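**MEDIA RELEASE**

**Trata to reopen the Puswood butter line, by popular complaint**

GRURTHORPE, 2020-10-26 – Trata, the small dairy company that stopped making Puswood cultured butter in May, will start making it again. The company has described its earlier choice as a business decision. Its customers have described it in other terms, many of them in capital letters.

Puswood butter will be back in shops next month in the same block, with the same salt and the same paper wrapper that has never once folded shut again after opening. Trata considered fixing the wrapper. Customers who were asked said to leave it alone.

"We thought people had moved on to the spreadable one," said Trata's general manager, Marjorie Pilkington. "We had a chart that said so. Then we got 1048 letters and emails, and a woman in Grurthorpe sent back an empty wrapper with a black ribbon around it. I still have it on my desk. The chart has been put away."

The letters fell into a few camps. A large number came from home bakers whose shortbread had gone flat, or greasy, or in one case "sullen." Others came from people who don't bake at all and simply like thick butter on toast. One correspondent wrote on behalf of her late mother, who she felt would have wanted to be included. All of them have had a reply, although some of the early ones were sent a coupon for the spreadable one, for which Trata apologizes.

**The recipe, which was nearly lost**

The butter was first made by Elsie Gosling, who sold it from the back step of her farm at Puswood and was known to refuse customers who squeezed it. The Gosling family later passed the recipe to Trata on the condition that the cream be left to culture overnight. Trata kept its word for decades and then kept the recipe in a filing cabinet, which went to auction with the old office furniture this spring.

Kauko Saarela, who churned the butter until he retired, had not written anything down. He was nonetheless able to recite the whole process over the telephone while doing something noisy with a lawn mower. He has agreed to come back two mornings a week until the new staff have the feel of it. 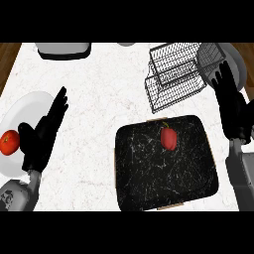 "They asked me for the exact temperature," said Mr. Saarela. "I told them it's right when it smells like a clean barn and a green apple. They wrote that down, and then they asked me for the exact temperature again."

An exact temperature has since been agreed on. Mr. Saarela would like it noted that he was not consulted about the decimal point.

**What it took**

The first trial batch was pale and tasted mainly of refrigerator. The second was better, but went soft at the sight of a warm knife. The batch now approved for sale was put in front of a tasting panel drawn from the angriest of the letter writers, among them Tia Horrocks, a retired school cook whose letter to the company ran to several pages and had footnotes.

"I went in hoping to be difficult," said Ms. Horrocks. "I had a whole speech about the salt. It was fine. It was very good, in fact, and I was quite put out."

Ms. Horrocks has since supplied her shortbread recipe, which will be printed inside the wrapper. Readers are advised that it says "bake until done" and that she has declined to elaborate.

**Where to find it**

The first run will be 4000 blocks. Grocers in Grurthorpe and Puswood will be stocked first, followed by the rest of Trata's usual shops as cream supply allows. There is a limit of 2 blocks per customer until the new year. The company knows that people have freezers, and cousins.

The spreadable one will continue to be sold, and Trata asks that people be civil to it.

Letter writers who gave a mailing address will receive a voucher for one free block. Anyone who wrote in anonymously may claim theirs by getting in touch and admitting to it.

**About Trata**

Trata makes butter, buttermilk and a plain yogurt in Grurthorpe. It no longer owns a filing cabinet. Copies of the Puswood recipe are now kept in separate buildings.

**Media contact**

Rūta Kivi, Communications, Trata, Grurthorpe. Samples are available to working journalists on request. Please bring your own toast.

– 30 –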